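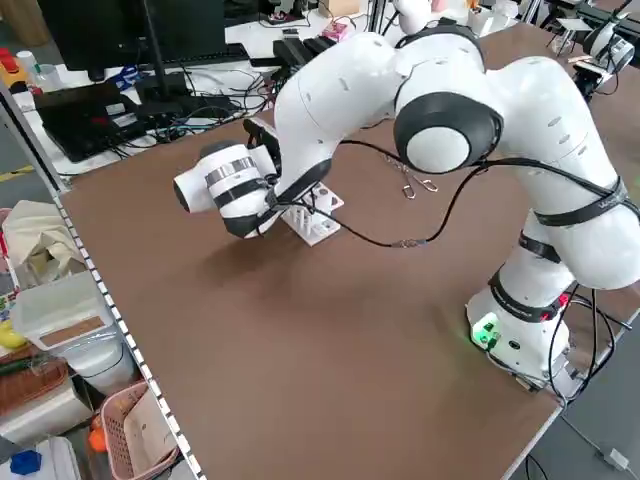
3. Learning Contact Poses from Few Demonstrations

Courses > Robotics Methods > Unit 3 > Handout

Reading for this unit: Conneely and Yao, the Stornden report, sections two and four.

3.1 The problem
A policy trained on one table layout often fails when the target object is moved. The Stornden study asks how many demonstrations are needed before an arm can approach a test tube rack from a new direction without touching it.

3.2 Method
Dymphna Conneely and Hongjun Yao recorded 211 demonstrations by hand guiding. Each was cut into short segments, giving 3647 in all. The policy predicts the next wrist pose relative to the rack — the base of the arm does not enter the calculation. Cables attached along the arm are left out of the collision model, and students should keep this in mind when reading the error tables.

3.3 Result
With 10 demonstrations the policy completed 58 percent of test approaches. Most failures occurred in the last part of the descent, where the tool is close to the table surface and small errors in height matter most.

3.4 For discussion
Compare this approach with the Brikanier planner from Unit 2. State which method you would choose if the rack were tilted, and why.

Written answers are due before the May review session.

Last updated: May

This site uses cookies to keep you signed in to course pages. Accept | Manage settings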